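Table Things, March

A small gallery from the Stosbridge workroom. The same few items turn up on the white tables all month: a green pepper, a yellow striped melon, an apple, a marker and a mesh cup for pens. I have 893 pictures of them and kept very few. Shadows were my main interest, and how color reads against plain white.
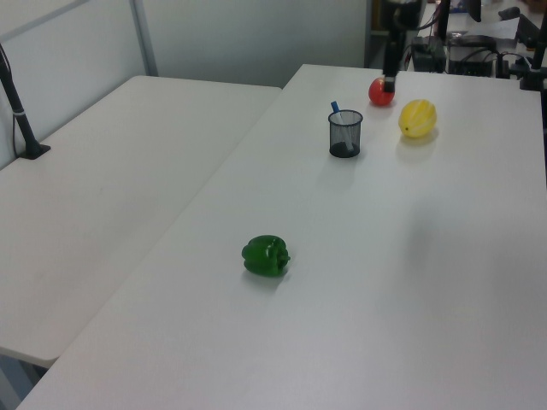
Green pepper in front, pen cup and fruit farther back.

The pepper has the glossiest skin of the group. It picks up the overhead lights from almost any side, so I never add a lamp. The next picture is all about the melon. I like the pale stripes running end to end and the small dark stem nub at the tip.

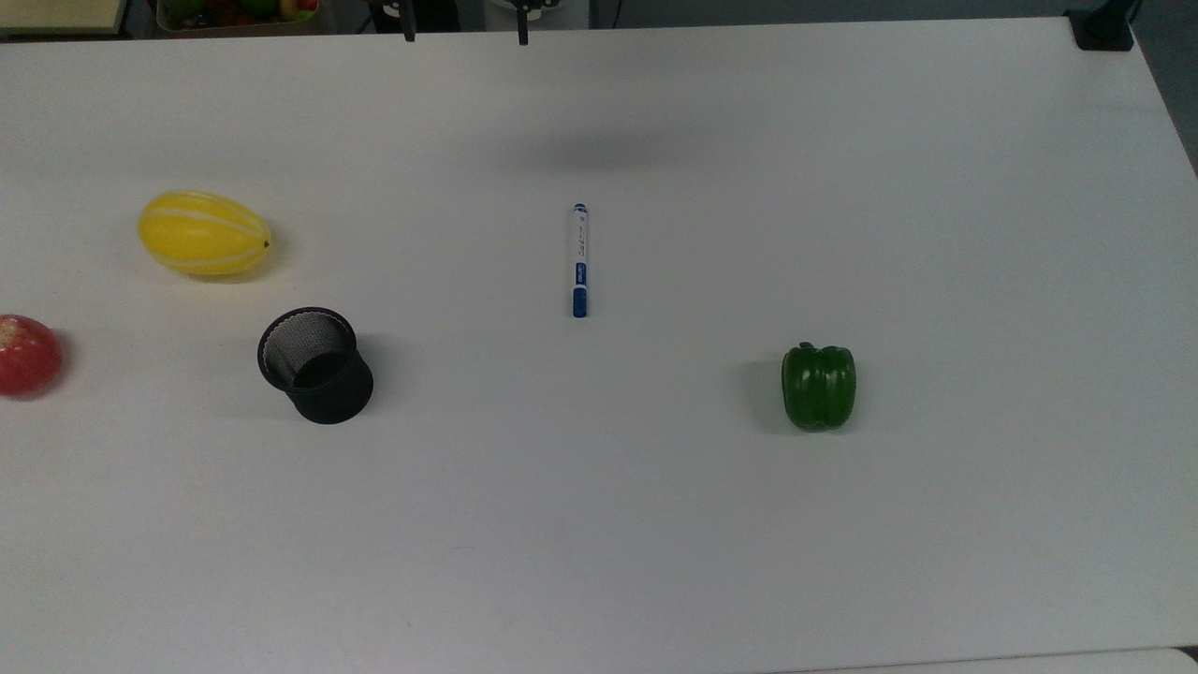

Karthik Marikar
Photographs and captions, Stosbridge

Yellow is hard to get right on a white table. I tried 13 versions of the color before one looked like fruit. The marker is easier. Blue and white hold up well in print, even small.
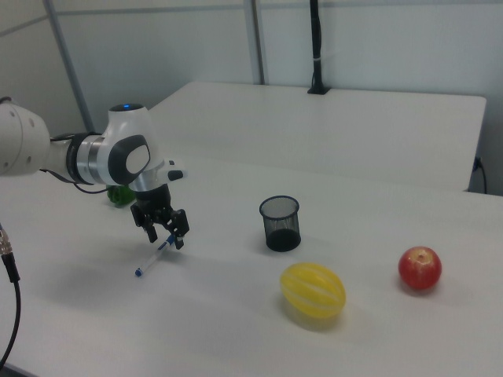 Mesh is another matter. At small sizes the fine pattern turns to gray, so the prints for the hallway will be 30 inches wide. They go up next to the Ledora set at the end of March.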